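Ornine 双臂工作台 产品介绍与开放日安排

产品 / 桌面操作 / Ornine 双臂工作台

Ornine 是 Yazzie 公司为小型实验室和培训中心准备的双臂设备。它适合做轻的桌面工作,比如整理布料、拿放文具和小盒子。不适合搬重物,也不适合切割。如果您的工作需要很大的力量,请先和我们联系,我们会介绍别的型号。

每台价格 2,213 欧元起,不含运费。价格里包括两条手臂、控制软件和一次现场培训。桌子请客户自己准备,高度可以在订货的时候和我们商量。 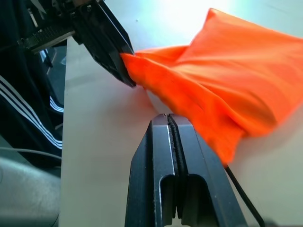

布料是客户问得最多的题目。硬的盒子形状不变,软件比较容易计算从哪里夹;布每一次放下,形状都不一样,所以夹爪的动作要慢一点,也要看得很近。用夹爪旁边的近距离镜头,操作的人可以看清楚布的细节:橙色的布在黑色夹爪夹住的地方收得很窄,像一段绳子,往另一边才慢慢散开,有很多软的褶皱。我们建议新用户先用颜色鲜明的布练习,白色的布放在白色桌面上,边缘比较难分辨。练习的时候请用单层的布,不要用带扣子或者拉链的衣服。

开放日

我们在 Cleton 的展示室每年有两次开放日。上一次是 4/13/23,由 Lama Moussa 负责演示,Darnell Doucet 回答技术问题。来的人里面有学校老师,也有洗衣行业的客户。有一位客户问,夹爪会不会把薄的布夹坏。Darnell 的回答是:夹力可以在软件里分 3 档设置,薄布请从最低的一档开始。还有一位老师希望学生能自己写动作程序,这个功能在标准软件里已经有了,不用另外付钱。

开放日的演示分为两个部分。先是由操作员控制手臂,让大家了解动作的范围和速度;然后是提问的时间,您可以请操作员重复某一个动作。桌面上的东西可以换,如果您想看自己的材料,请提前写信告诉我们尺寸和重量。
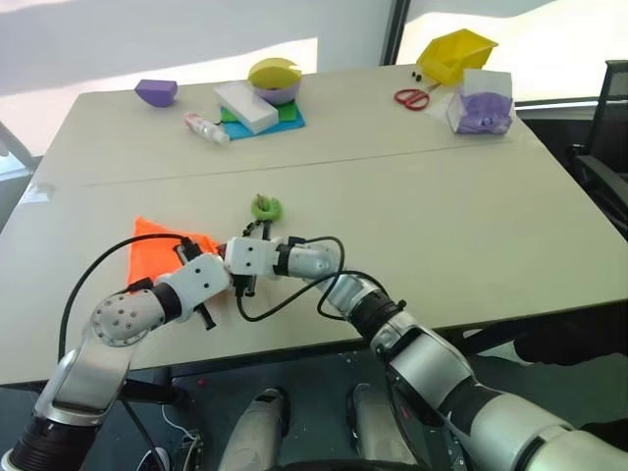 提前写信还有一个好处,Lama 可以先试一试您的材料,并且告诉您哪些动作现在还做不到。我们觉得这样比较公平,您不用走很远的路来看一个不合适的演示。

参观的时候请注意:手臂通电以后,请不要把手伸进两条手臂之间。长头发请扎起来,宽的袖子请卷好。拍照可以,请不要用闪光灯。

下一次开放日在五月,具体日期确定以后会写在本页。参加不收费,但是座位有限,请先报名。

交货和服务

收到订单以后,一般约 2 个月可以交货。安装由我们的合作伙伴 Ukwood 完成,安装当天需要有一位以后使用设备的人在场。夹爪的指尖是消耗零件,可以单独订购。

报价和订货:Birdie Esposito
开放日报名:Wanda Crenshaw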